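Dradolell wooden desk shelf, two levels
Reviewed 10th December

I bought this shelf in May for my small desk at home, so I have used it now for 7 months. I paid 44 dollars in the Statmont store. The Hesamus one beside it was 80, and I could not see a big difference except the drawer.

The assembly is easy but the paper with instructions is not good. Step 3 and step 4 show the same drawing, and I put one side piece backward and had to take it out again. The screws are good quality. The small key in the bag is too soft – please use your own if you have one.

It is strong enough for me. I keep books on it and the board did not bend. What I like less is the smell, which stayed for two weeks, and one corner was rough, so I used a little sandpaper there.

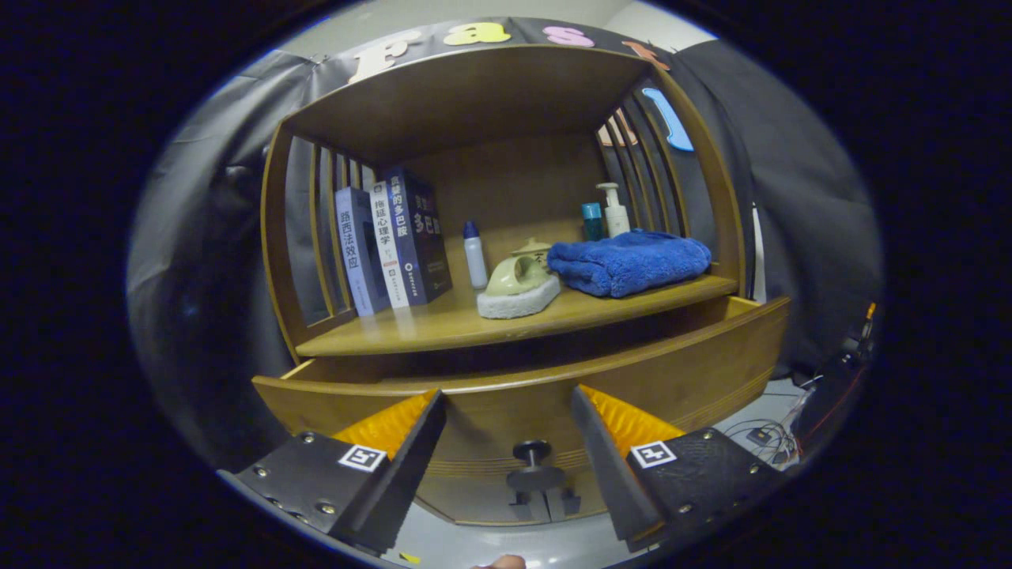

Cleaning takes some patience. Dust goes between the narrow pieces and a normal cloth does not enter well, so I use an old paintbrush. I also put felt under the feet, as they scratched my table on the first day. The store did not offer to pay for that, but they answered my email politely.

Would I buy it again? For this price yes, for 80 no. I give four stars from five. If your desk is very narrow, measure before you order – mine fits with almost no space left for the lamp.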